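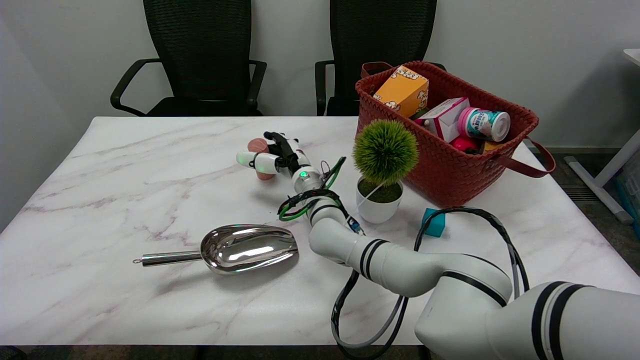

Drania is a co-op survival map for up to eight players, set on a single island with a fishing port at one end and a quarry at the other. It has been out since May and I have put a fair number of evenings into it with the same group of friends. Supplies are the heart of it. You start with nothing and every house has a container or two to search, and the contents are as mixed as the shopping in the woven basket on the table, where a box with popcorn patterns on it leans up behind a tub with a pink lid. One cupboard gives you bandages and a road map, the next gives you a car battery and tinned fruit.

The loot is placed at random each time the server restarts, with a few fixed spots. The fuel store at Bramwell always has at least one full can. The clinic in Lernadura always has medical kit, but it is also where most of the enemy patrols pass, so going there with fewer than three people is a bad idea. We tried it with two and were back at the spawn point within minutes.

The aim is to repair the radio mast at Belell and hold it until the boat arrives. You need 17 parts. They are spread over the whole island and can only be carried two at a time unless you have a vehicle. This is where the map is at its best. Someone has to drive, someone has to watch the road, and the rest argue over whether to go back for more petrol. A full run took us just under four hours.

Enemy AI is decent in the open and poor indoors. Patrols flank well across the fields -- better than in most maps of this type -- but they get stuck in doorways and on the stairs in the port offices. The author has said a fix is planned. Night is very dark, and there are no night vision goggles anywhere that I have found, so bring torches and expect to use them.

Performance was fine on our server with six players. With eight it began to stutter during the last stand at the mast, when a lot of vehicles turn up at once. The download is 579 MB and needs no other mods.

Saving works, but only at the two safe houses, and injured players come back at full health when you reload. That takes some of the weight out of being shot.

Worth having if you have a regular group of four or more. On your own I would leave it, as the carrying alone will wear you out.

Score: 7/10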